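Folding T-shirts on a covered surface

A T-shirt folds badly for one of two reasons: the surface moves, or the cloth has not been smoothed before the first fold. Both can be dealt with before any folding starts. The method below assumes adult sizes in plain jersey and a flat area at least 72 cm deep, measured from the near edge.

A bed will serve if the mattress is firm. Pull the fitted sheet towards the far side and clip it there. Two small clips are enough for most widths, one at a corner and one further along the same edge. Some creasing in the sheet does no harm. Loose cloth that travels with the shirt does, as it takes the side seams out of line. Clips with smooth jaws are preferred; serrated ones mark thin cotton.

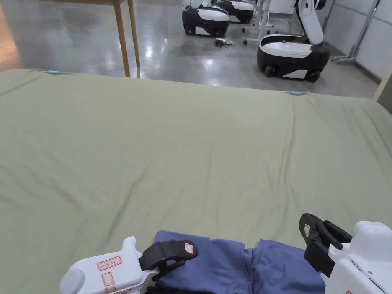 Laundry and Linen

Lay the shirt face down with the neck away from you. Hold it by the shoulder seams, lift it clear of the surface and lower it hem first, so that air is not trapped under the body. Smooth from the centre line outwards with the flat of the hand. Do not pull on the hem. Jersey stretches across its width and will spring back once it is folded, leaving a step in the edge.

Fold one side in to a line halfway between the neckband and the shoulder end. Turn the sleeve back on itself so that it lies inside the folded strip. Repeat on the other side. The two long edges should now be parallel. Bring the hem up to just below the neckband, then fold once more for a shelf or twice more for a drawer.

For upright storage in a drawer, make a trial fold and stand it on its edge. If it falls over, the last fold is too shallow. The Tondov drawer insert takes a stack 43 cm long, and shirts folded twice more will stand in it without a divider.

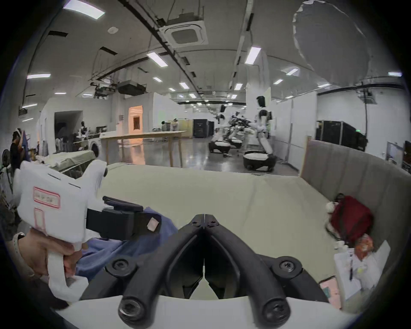 Crumpled shirts should be opened out fully before folding, including the sleeves, which tend to stay rolled at the cuff. Shake once, holding the hem, then lay the shirt down and work the creases towards the nearest edge. Cloth in the state of the blue garment here, bunched up under the grip, has to be released and spread before any fold line can be judged. A pale green-grey cover of the kind on this table gives good contrast with a mid-blue shirt and makes a crooked edge easier to spot. White shirts also show up on it, though less sharply. Keep papers and pens to one side of the cloth — ink on jersey is slow to shift.

Table covers need the same attention as sheets. A cover that hangs over the front can be dragged by a sleeve or a belt buckle. Tuck the overhang under, or clip it to the table top. Padding beneath the cover is useful for ironing but too soft for folding; take it off and keep it separate.

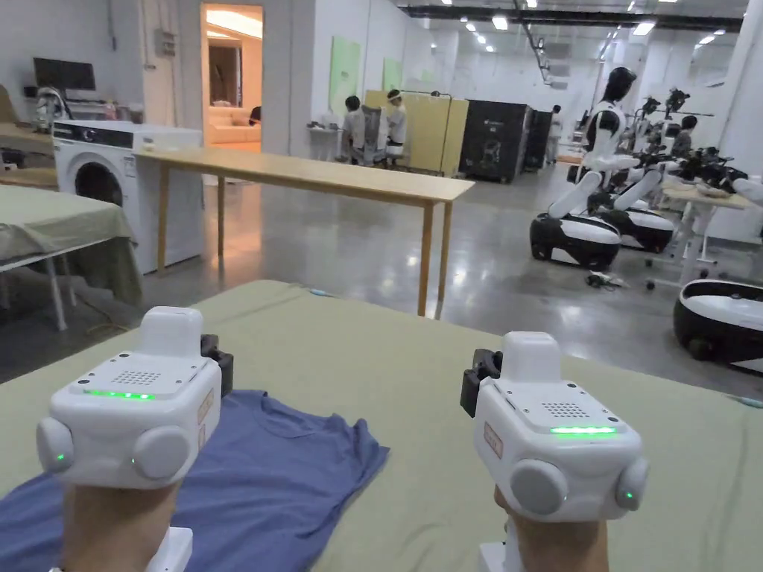

Should T-shirts be folded straight from the tumble dryer?

Let them cool flat for a few minutes first. Warm jersey takes a crease readily, and any fault in the fold will set as the cloth cools. Shirts with printed fronts need longer, and should be folded with the print outwards so that it does not stick to itself.

Page last revised 6 August 2026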